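In Praise of the Half-Empty Closet

For most of my adult life I owned too many clothes and complained that I had nothing to wear. I don't think I was unusual. Stand in any hallway in Curncombe on a school morning and you'll hear somebody shouting it through a bedroom door. What I want to argue for – loudly, if you'll let me – is the half-empty closet, and more than that, the old habit of swapping, handing down and passing along that makes one possible.

My conversion began in December, when my friend Hoi-yan Cheung moved from a house to an apartment and invited a bunch of us over to take whatever she couldn't fit. I went for the company and the dumplings. I came home with a green wool coat that I have worn nearly every day of this endless winter, and I left behind, in trade, a pair of boots that had pinched me for two years. She wore those boots to dinner last week and looked wonderful in them! They had been sitting in the dark in my house, doing no good to anyone.

I know the usual case against too much stuff. We've all read the books, and some of us have tried folding our socks into little envelopes. I found most of that advice a bit joyless. It asks you to stand alone in a room and judge your sweaters. Swapping asks you to stand in a room with other people and admire theirs, and I can tell you which one I'd sooner do on a cold evening.

The thing I love best is the talk. Clothes come with stories, and when you buy them new you don't get any. My green coat was bought for a job interview in Clomadstead (she got the job, hated it, kept the coat). A cardigan I gave away had been to three weddings and a funeral, and I told its new owner all of it, including the bit about the cake. You don't get that from a cart icon.

Children's clothes make the case better than anything I could say about coats. A baby is in a size for what feels like an afternoon. When my nephew was born my sister was given bags and bags of little things from neighbors, cousins and a woman she'd met once at the dentist, and when he grew she washed it all and sent it on down the street. There's one striped sleepsuit that has been through so many families that we've lost track, and it still has all its snaps. Try getting that kind of service out of anything else in the house. And the softness! Cotton that's been washed a couple hundred times is better against skin than anything on a store shelf, and babies seem to know it.

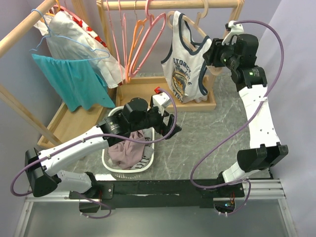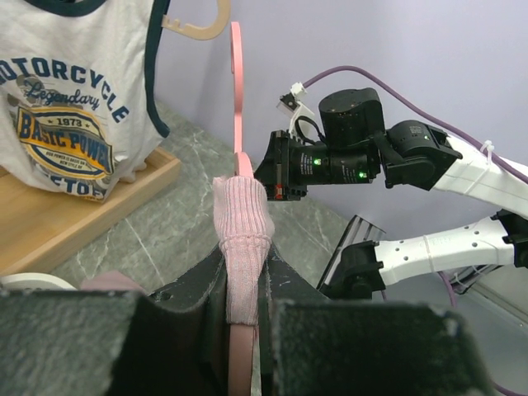 Clothes on the rods, and a small ribbed knit on a pink hanger.

Hanging things up matters more than people think, by the way. I've been to swaps where everything was tipped out on a bed, and I've been to swaps where somebody had put up a rod and found enough hangers, and the second kind is twice the fun. A shirt in a heap looks like laundry. The same shirt on a hanger looks like something a person might wear on Saturday night, and hands go out to it. If you're going to try this at home, borrow hangers from everyone you know. You'll never have enough, and that's fine, you can always double up.

Now for the other side, because there is one. Imtiaz Akanda, who runs the tailoring shop below my office, thinks I'm far too cheerful about all this. His view is that swapping lets us feel good while we go on buying junk, and that a badly made blouse is still a badly made blouse after it has changed hands. What he'd like is for everyone to own fewer things, better sewn, and to pay somebody properly to mend them. I've argued with him on the stairs more than once. I think he's right about the blouse. I've held some sorry seams this year, and there's a kind of thin, shiny top that turns up at every gathering and goes home with no one.

But swapping has made me fussier, and I'd offer that in its defense. Once you've handled a lot of other people's old clothes you learn quickly what lasts. You turn things inside out. You tug at hems and check under the arms. I used to buy by color and hope for the best, and now I stand in stores pulling at buttonholes like somebody's grandmother. I also take my mending down to Imtiaz, which I never did before, so he's done pretty well out of the argument.

There's pride to get past as well, and I don't want to wave that away. Plenty of us grew up in hand-me-downs we didn't choose, and were teased for them. My mother wouldn't have a used coat in the house once she could afford a new one, and I understand that completely. The difference, I think, is in the choosing and the trading. When everybody in the room has brought something and everybody is taking something, the question of who can afford what goes quiet for a while. I've watched a lawyer and her babysitter both make a grab for the same denim jacket (the babysitter won).

So my closet is half empty now, and I can see the back wall of it, which needs paint. I know what's in there. I put on a shirt in the morning without moving eleven other shirts. When something stops fitting or stops pleasing me, it goes in a bag by the door, and sooner or later there's an evening at someone's place, with snacks, and it goes off to a new life.

I have one more bag ready and my kitchen is free most evenings this month. Bring hangers if you have them.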